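Ngau Floor and Cart Clearing Set
README, release 2
28 February 2021
Maintainer: Esi Frimpong

Summary

Ngau is a set of 1063 short recordings of household and workshop clearing tasks. Items are picked up from floors and low surfaces, moved, and set down again. The set covers 9 task types at 2 sites, Jeda and Sorkow. Release 1 covered Jeda only.

Surfaces

Each recording carries one surface label for the start of the task and one for the end. Permitted values are floor, cart, table, shelf, bin and other. Where a platform could be either a cart or a table, annotators enter "other" and put the color in the notes field.

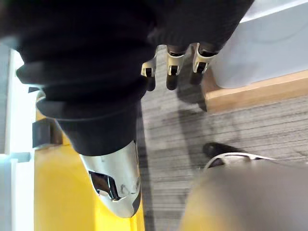
Color terms in the notes field are limited to plain words: yellow, gray, black, white and so on. Shades are not recorded. Shadows and reflections do not count as a change of color.

Files

tasks.csv: one row per recording
surfaces.csv: start and end labels, notes
splits/: train and test lists, divided by site

Known issues

Six rows in surfaces.csv have an empty end label. They will be filled in June. Item names from Sorkow were entered by hand and spelling varies ("dustpan", "dust pan").

Terms

Research use only. Cite as "Ngau, release 2, Premance". Send corrections to the maintainer with the row number and the proposed value.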